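Unit 4. Reviewing a two-arm kit: the Trorer table set

In this unit we look at the Trorer, a kit with two arms which the firm Bisolora offers to small kitchens and bars. Our question is simple: what should a buyer check before he signs?

Please read pages 101 to 104 of the Binberg reader first. The review sheet has 3 parts: reach, grip and cleaning. In the part on grip, write separately about hard objects and about fruit, as the same finger force is seldom good for both.
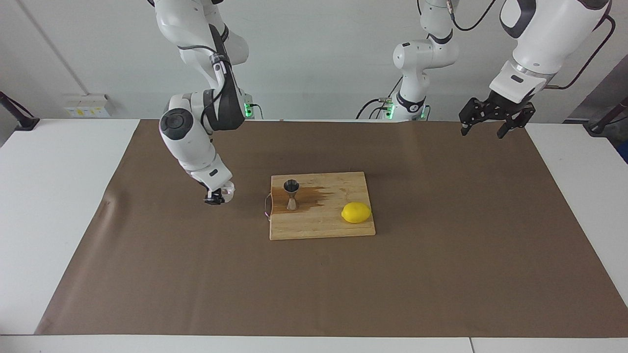 Fig. 4.1. Both arms over the work table, with jigger and lemon on the board.

Note the different heights of the two grippers. When one arm works low, the other must have a place to wait, and this place also belongs to the reach of the kit. Many buyers measure only the table and forget the space over it.

For cleaning, ask the seller which parts of the gripper may be washed and which may only be wiped. Write his answer word for word.

Homework: compare the Trorer offer with the Mokgethi one, in not more than 200 words. We discuss it in September.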